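May — Notebook, Hsiao Building, Room 12
Entry by Ching-wen Shih

Subject: bottle sorting and liner use, Luno recycling trial.
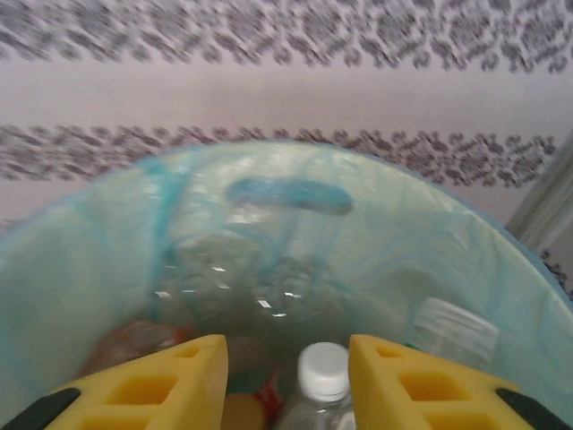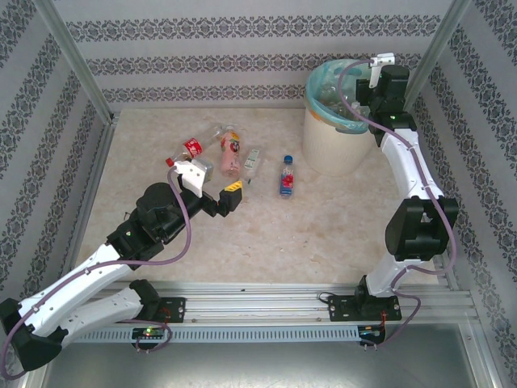
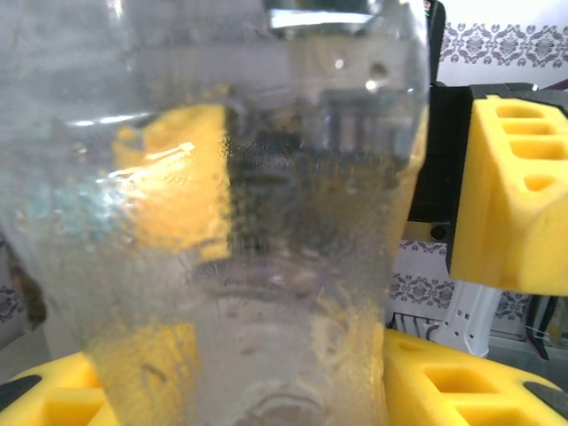
Liner stock stands at 836 and is to be entered in the Akeo ledger before the next order. The present liners are thin and crease readily; future orders should specify a heavier film. The liner is to be folded over the rim of the cream-colored bin, as it is now. Bottles with labels, such as the four on the floor, are to be recorded by label color — caps remain on. Volume per liner has not been determined. Next entry at 16:00.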